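Voltei a escrever cartas. À mão, com selo e tudo! Começou em fevereiro, quando encontrei numa caixa os postais que o Patricio Echevarría me mandava quando vivíamos em cidades diferentes (a letra dele era horrível e continua a ser).

Comprei um bloco de 50 folhas e uma caneta decente e escrevi logo três páginas à Rocío Tejada, que me respondeu com cinco e uma receita de marmelada. Desde então não paramos. Há semanas em que só falamos do tempo e do gato dela, e eu adoro na mesma.

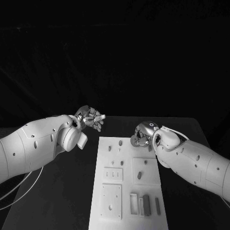
Preto e branco, braços brancos sobre uma mesa escura.

O mais difícil foi voltar a ter paciência. Escrevo, ponho no correio e depois fico dias a espreitar a caixa como uma criança! A última demorou tanto que já tínhamos falado ao telefone sobre tudo o que lá vinha, mas li-a duas vezes com um café.

Agora ando à procura de envelopes bonitos, daqueles forrados por dentro. Se souberem de uma papelaria que ainda os tenha, deixem nos comentários. E se alguém quiser receber uma carta minha, mande a morada por e-mail, que ainda me sobra meio bloco.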